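Cell Nine

The stop button had been hit at 2:10 in the morning and whoever hit it did not sign the sheet.

Natalia Tapia read the sheet twice, standing up, coat still on. Date, February 18, 2022. Line, Varela. Item 1049. Then a blank where the name went. Then in the fault box, one word in pencil. Pulled.

Pulled what. Pulled who.

She called the night desk at Dreltthorpe and got the recording. Called again. Coat off, coffee on the cabinet, the log scrolling up the screen faster than she could read it. Fold, fold, release. Fold, fold, release. Then at cycle 390 no release. The left hand said open. It logged open. The motor said it was drawing current the whole time, and you don't draw current like that with an open hand.

So it was lying. Or the sensor was lying and the arm believed it, which came to the same thing if your sleeve was in there.

She went down the stairs two at a time.

Yolotzin Ponce was already at the cell with the guard door open and the key in her own pocket, where it was supposed to be. Good. She had the speed down to the crawl and the pink piece laid out, tray at the back.

"Did you run it yet?"

"Sixty times. Nothing."

"Run it more."
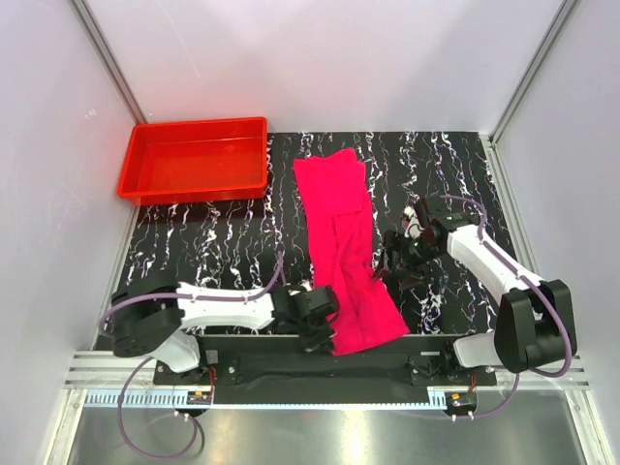
"It won't do it while you're looking," Yolotzin said. "It's warm in here now. Nights they cut the heat."

Natalia hadn't thought of that. She wrote it on the back of her hand, cold, and under it the word cable.

Key in. Door shut. They ran it. Fold, release. The arms made the small dry sound they always made, like somebody cracking knuckles in the next room. She watched the current on the laptop and not the hands. Flat. Flat. A bump and flat again.

"There was a kid on last night," Yolotzin said. "From the agency. Killey or Kelley."

"Killey. Is he hurt?"

"He didn't come to first aid."

"Thats not what I asked."

They called the agency. The agency said he'd clocked out at 2:30, no incident. They called the number on his form and it rang and rang. Natalia left a message, kept her voice light, heard herself say nothing to worry about and wished she hadn't.

The door switch. She should have gone there first. She had Yolotzin kill the power, got down on her knees with the flashlight and there it was, a bit of folded tape over the tongue, neat, gray with fingerprints. Not new. Weeks of thumbs on that tape. You could open the door with the arms live and reach right in and straighten a hem, and people had, she could see it, every night, to save the restart. The restart took 200 seconds. She had set that number herself in August and been pleased with it.

She peeled off the tape and stuck it to the sheet, over the blank where the name went.

"You'll write that up?" said Yolotzin.

"I'm writing up the gripper and the switch. And the restart."

"Kindari will say operator error."

"Kindari can come down here and say it."

They opened the big dock door for the cold – twenty minutes, both of them stamping, Yolotzin with her hood up. Then door down, guard locked, clean switch, go. Still at the crawl. Cycle four, cycle nine. Natalia blew on her fingers. The line on the laptop went up and stayed up.

Left hand status, open.

"There," she said. "There it is. Leave it, don't touch it, what's it say on your side?"

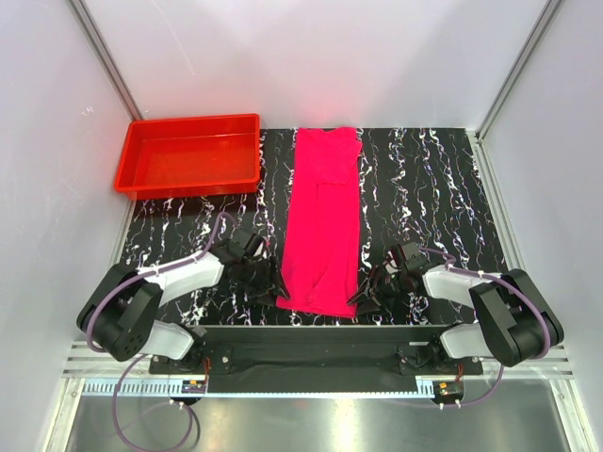 It says open, Yolotzin told her, open and ready, and that's what it would have told him too, so you can put that in your report before anybody uses the word operator.

Natalia hit the stop. The sound went out of the cell. She took the key, then the fuse, and put both in her coat pocket and zipped it.

She hung the red tag and signed it. Big letters, whole name. Yolotzin signed underneath without being asked.

They were halfway up the stairs when the phone went. A number she didn't have saved. She sat down right there on the step to answer it.

"Is this about the machine," the voice said. Young, half asleep. "I only pulled the one sleeve. My hand's OK. Its kind of fat but it's OK. Am I in trouble?"

"No," she said. "Where are you? I'm coming to get you, we're getting that hand looked at."

She was writing the address on her wrist, above cold, above cable, and the pen kept skipping.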